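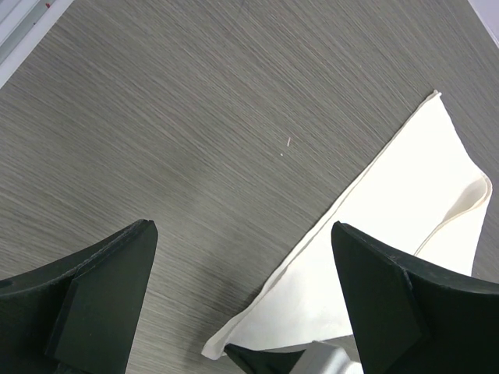 The part that sold us was the retry behavior, wrote one reader from Flativetti. We had written off napkins for bimanual cells, and the corner search alone changed how we planned the second line.

Besico Tanui
Two-arm folding cell with corner-first grasp policy
Page revised 1/26/22

Overview

Tanui is a research cell for table linen and small soft goods. It pairs two arms on a shared tabletop with a grasp policy developed at Besico. The policy looks for a corner first, closes on it, and only then plans the fold. Earlier versions planned the whole fold from one overhead view and lost the cloth whenever the top layer slid on the one under it.

The cell ships with the trained policy, the training code and the evaluation set, so a lab can repeat our result before changing anything.

Method

Each arm carries its own wrist camera. A fixed camera covers the table. The policy takes all three views at every step and outputs joint targets for both arms together. There is no separate cloth model and no mesh fitting.

Training used 500 teleoperated demonstrations on plain napkins. Operators were told to leave their mistakes in. If a finger picked up one layer and missed the other, they opened, backed off and tried again, and the whole attempt stayed in the set. Removing those recoveries was the single most damaging change we tested.

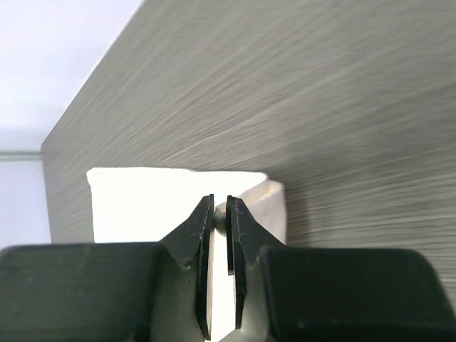
Does the policy need recalibration when a wrist camera is replaced?
Run the short alignment routine supplied with the cell. The weights stay the same. A camera of a different model requires fine-tuning, for which 40 new demonstrations were enough in our tests.

Result

The corner-first policy was compared with our earlier overhead planner on the same cloths, from the same starting layouts. Most of the gain came in the first grasp. Once both layers of a corner were held, the two methods folded almost equally well. The overhead planner failed mainly on corners that had curled or doubled under, and it had no useful response after a miss.

We also tested mixed settings, in which flatware is placed on the folded cloth as a last stage.
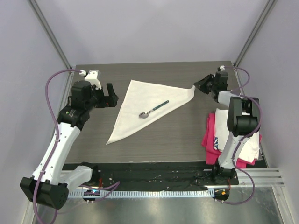 This stage uses the same network with a different task token. Placement is less accurate than folding. The usual error is in angle: the handle ends up turned a few degrees from the target line. Grip on thin handles depends on finger wear, and worn pads should be changed before an evaluation run is started.

Known limits

Patterned cloth was not in the training set. Results on it vary and we do not publish a rate.

Stiff, starched linen tends to spring open after the first fold. A slower release helps.

Both arms can reach the middle of the table. The controller holds one arm back when their paths come too close, which adds up to 3 seconds to a fold. Labs working on faster motion may disable the hold in simulation only. 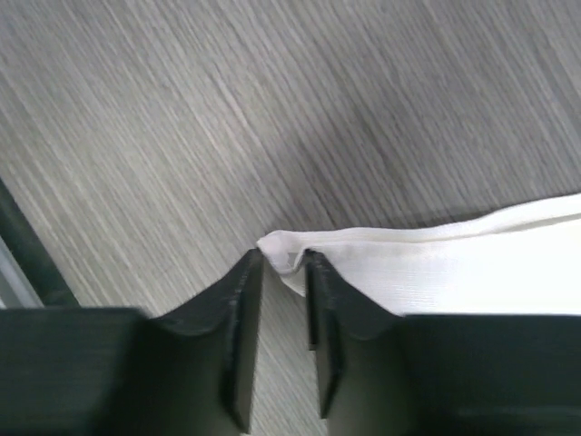
Atby replied that their own runs had stalled at this same step until they lowered the closing speed, and asked whether the default could be changed. It has been. Current software closes at the lower speed for any target marked as cloth.

Supplied with the cell

Two arms with parallel grippers
Two wrist cameras and one fixed camera
Spare finger set
Policy weights and training code
Evaluation set, 35 starting layouts with scoring sheet

Not supplied: workstation, linen, flatware.

Ordering

Tanui is sold to universities and research groups. Requests should state the mains voltage and whether the enclosure is wanted. Existing owners of the overhead planner can order the software alone. The old and new policies can be installed side by side, and logs from both open in the same viewer.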